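Looking after your shopping trolley (and getting more years out of it)

Posted July 14, 2022

I have had a wheeled shopping trolley for longer than I care to admit, and I am very fond of it. We live at the bottom of the hill in Olcombe, the shops are at the top, and there is no parking worth the name, so everything we eat comes home on two small wheels. I'm now on my third trolley. The first one I ruined through plain neglect, the second went to a neighbour in good order, and the one I have now is a Drelton with a steel frame and a dark green bag, and I mean to keep it going as long as I can. Several of you wrote in after the piece on rucksacks to ask about trolleys, so I've put down all I know, which has come out rather longer than I planned!

Washing the bag

Take the bag off the frame first. Most of them unhook or unscrew at the top and slide off a plate at the bottom, and if yours hasn't been off in years the hooks may want a little coaxing. Shake it out over the grass (onion skins, receipts, the odd runaway sprout) and turn it inside out if the fabric will let you. I use a bowl of warm water with a squirt of washing-up liquid and an old nail brush, and I go along the seams slowly. Don't be tempted by the washing machine unless the label says so. Many bags have a sheet of stiff card in the base and it comes out as porridge.

For a bag that smells, sprinkle bicarbonate of soda in the bottom, leave it overnight and vacuum it out in the morning. Spilt milk may need doing twice. Hang the bag upside down on the line to dry, with the flap open, and give it a whole day even if the outside feels dry by lunchtime.

The wheels

This is where my first trolley met its end. Hair and thread wind themselves round the axle, right up against the hub, and you don't notice until one wheel starts dragging. Lay the trolley on its back on some newspaper, snip through the tangle with small scissors and pull it away with tweezers. Wipe the axle with a dry cloth. Then one drop of light oil on each side of the wheel, a few spins, and wipe off whatever comes out.

Have a look at the tyres while you're down there. Solid rubber ones wear flat in one place if you drag the trolley down kerbs with the wheels stuck, and once there's a flat you'll hear it with every turn. Replacement wheels are easy to find, but do measure the axle as well as the wheel – I bought a lovely pair by Kasten that fitted nothing I owned, and they are still in the shed. The little caps on the ends are usually sold separately.
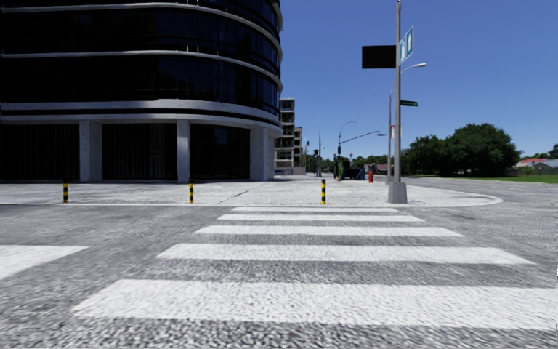 How often should the wheels be oiled?

Every couple of months is plenty for a trolley that goes out twice a week, with an extra drop after a spell of wet weather. Too much oil only gathers grit.

Packing it well

Tins, potatoes and bottles go in first and towards the back, close to the frame, so the weight sits over the wheels and the handle stays light in your hand. I stand bottles in the corners with a tea towel between them. Bread and eggs ride on top, and soft fruit goes in a lidded tub (an old ice cream tub is perfect). Keep a folded cotton bag in the front pocket for the day you buy more than you meant to, which in my case is most days.

Do weigh it once, just for interest. Stand on the bathroom scales holding the packed bag, then without it, and take one figure from the other. I try to stay under 10 kilos now. My shoulder is much happier, and so are the stitches round the base.

Small repairs

A split seam can be sewn by hand with upholstery thread and a curved needle, going through the old holes where you can. For a hole in the fabric I like the Itarex stick-on patches. Round off the corners with scissors before you peel the backing, press hard, and leave it flat overnight under a heavy book. A rattling frame nearly always wants nothing more than a screw tightened, and a dab of clear nail varnish on the thread will stop it working loose again.

Come October I give the outside of the bag a coat of waterproofing spray, out in the garden on a still afternoon, and put a fresh bin liner inside as a lining. If yours lives in a cold porch, stand it on a bit of old carpet and leave the flap open between trips.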